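Garment labels should state fabric weight. Denim is sold by color and fit, yet weight predicts service life better than either.

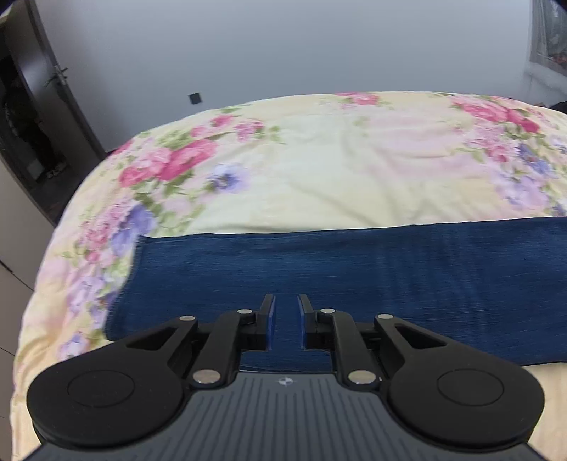
Mills already record the figure for every roll. Printing it costs one line of ink. Renzo Santoro objects that buyers would ignore it; they said the same of fiber content.

A repair shop needs the number too, to match patch and thread.

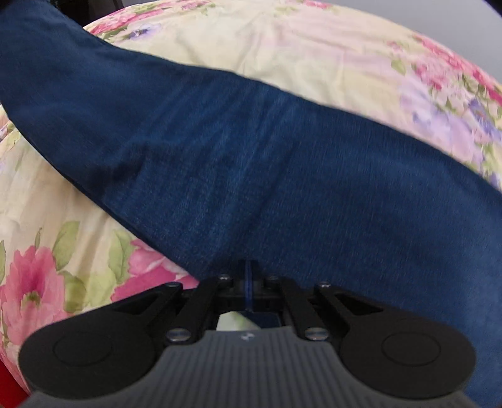
Ernthorpe, April

The draft standard runs to 232 clauses. Weight appears in 2 of them, both optional. It should be mandatory.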